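Home | Forums | Rooms and Floors | New posts | Log in

Brick in the workroom – seal it or leave it?
Posted by Kotico, May 29, 2025

Hello everybody. I rent a small workroom with reddish-brown brick on the floor, laid in running bond, and more brick on the wall. The owner allows me to treat it if I pay for it myself. Some of the floor bricks have small dark spots and signs of wear, and I would like to stop it from becoming worse. 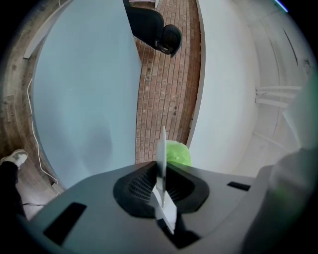

My plan was to clean with plain water and a soft brush, let the floor dry for a week, and then put two thin coats of a matte sealer. I have 25 square meters to do. The shop offered me a price of 200 for the material, which I find acceptable. My question is if I should treat the wall in the same product, or leave it alone.

Batia wrote:
Please leave the wall. A wall doesn't get shoes on it. I sealed mine in October and it became a little shiny, and now I look at it every day with regret. For the floor, yes, but test one brick in a corner first.

Sekiguchi wrote:
I don't agree with Batia. Unsealed brick gives dust, and if you work at a table near the wall, the dust goes on the table. Mine is pale too and I was wiping it every morning. After sealing I wipe it once in a week.

Kotico wrote:
Thank you both. The dust is a fair point. My table is a pale blue-gray one and it stands in front of the brick wall, so I would have to move it out for the work. The upper part of that wall is white and I don't want any drops on it. Maybe I seal only the lower courses – is it ugly, when half is treated and half not? 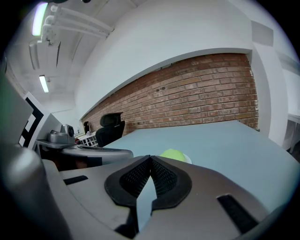
Kanora wrote:
Half and half will show, especially in evening light. Do all the brick or none. And before you buy anything, put a few drops of water on the floor. If they stay on top, there is already an old sealer and the new one will not hold.

Batia wrote:
Agree with Kanora about the drops. I still say no for the wall.

Kotico wrote:
I will do the water test first and write the result in this thread.

Views: 1,486 | Replies: 13 | Page 1 of 2 | Next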